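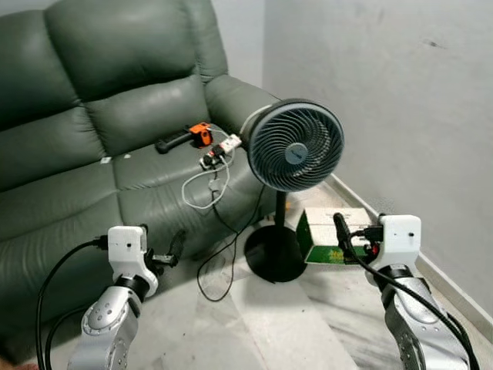

Fan and power strip task, both arms in view, March.

Started the teleoperation runs for the fan task. Room setup is the same as Carol Lambert wrote on her page: fan at the end of the sofa, strip on the right seat cushion, box on the floor behind the fan. I drive both arms with the leader handles and watch only the head view, because I want to know what the policy will know.

Task as I define it for now: left gripper takes the white cable, right gripper turns the fan head a little to the right, then both arms go back to start. Episode ends when I press the pedal.

Plan is 200 episodes for the Curmont set. Did 97 before lunch, then stopped to look at the logs.

Observations:

Left side is the difficult one. The leather is glossy and the fingers slide on it when I come in too flat. Better to come from above and close slowly. After I changed to this, I lost the cable much less often.

I have a bad habit of waiting before the grasp. In the Flosari viewer I see pauses of almost 6 seconds where nothing moves. The policy will learn to wait also. Must move continuously, even if slower.

Right arm: turning the fan head by the rim works, but I must not push on the grille. The pole bends a little and then comes back, and the recorded motion looks strange there. Two episodes removed for this.

The loop of cable should be different each time. I noticed I was putting it back in the same oval, more or less. From now I drop it and do not arrange it.

The thin black cable on the floor - I leave it in place for all runs. Carol wants it there for the Yeoman comparison.

Open questions: is the delay on the right handle higher than on the left? It feels so, but I did not measure. Also ask Carol if she trims the pauses before training or keeps them.

Next: repeat 20 episodes with continuous motion, compare lengths, then continue to the full number.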